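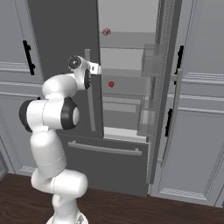 Drelura, paquete de teleoperación para brazos simulados: reseña

14/10/20
Por Thérèse Paquette

Llevo desde junio usando Drelura para grabar demostraciones en simulación. El paquete incluye un mando de seis ejes con pinza, una licencia para dos puestos y un conjunto de cocinas virtuales. Lo vende Stilley. Hasta ahora trabajábamos con Zedel, que se maneja con teclado y ratón, así que la comparación va contra eso.

Instalación

Sin problemas en Linux. En Windows hubo que desactivar el ahorro de energía del puerto USB, porque el mando se desconectaba a los pocos minutos. El manual no lo menciona. Vernon Friesen encontró la solución en el foro de usuarios.

Manejo

El mando se sujeta con la mano derecha y el brazo virtual copia la posición de la muñeca. Un botón lateral funciona de embrague: mientras está pulsado, la mano se mueve y el brazo se queda quieto. Hay que acostumbrarse a usarlo mucho. El primer día intenté hacer todo el recorrido de un tirón y acababa con el codo en alto y sin margen para girar.

La tarea que más hemos grabado es la de la nevera: acercarse, coger el tirador, mover la puerta y retirar la pinza. Con Zedel cada demostración era una cadena de tramos rectos, y las políticas entrenadas con ellas se paraban en los mismos puntos en que yo había cambiado de tecla. Con el mando las trayectorias salen curvas y continuas. Grabé 127 demostraciones con este sistema y descarté 15, casi todas por soltar el tirador antes de tiempo.
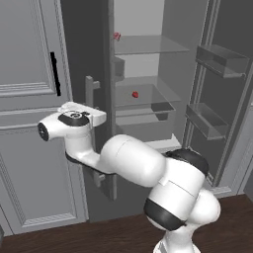 Los tiradores verticales son la parte difícil. La muñeca tiene que quedar horizontal y el antebrazo se cruza delante de lo que uno quiere mirar. Drelura permite cambiar de cámara con el pulgar, pero el cambio es brusco y durante un instante se pierde la referencia. Yo fijo la vista antes de empezar y no la toco hasta terminar. Vernon prefiere tener dos vistas abiertas en monitores distintos, y a él le va mejor en los agarres.

No hay retorno de fuerza. El mando vibra cuando la pinza toca algo, con la misma intensidad para un roce que para un choque contra la puerta. Para abrir y cerrar muebles basta. Para encajar piezas no lo compraría.

Escenas

Las cocinas traen muebles articulados y algunos objetos pequeños. La física de las puertas es creíble, aunque la resistencia de fábrica es demasiado baja y conviene subirla en el archivo de configuración. Los objetos se pueden cambiar de sitio al azar entre una toma y otra. Los muebles no, y eso se echa en falta.

Exportación

Guarda posiciones articulares, estado de la pinza y vídeo de cada cámara, con marcas de tiempo comunes. El conversor al formato de Nguyen, que es el que usa nuestro entrenamiento, falla si el nombre de la sesión lleva tildes o eñes. Lo comuniqué al servicio técnico y contestaron a los 2 días que lo tenían anotado. Sigue igual.

A favor: movimiento natural, embrague bien resuelto, datos bien sincronizados.

En contra: vibración poco útil, cambio de cámara, manual incompleto, cable del mando demasiado corto.

Lo seguiremos usando para puertas y cajones. A quien solo necesite unas pocas demostraciones sueltas, Zedel le sale más barato y le puede bastar. La licencia se renueva cada año y el mando tiene 2 de garantía.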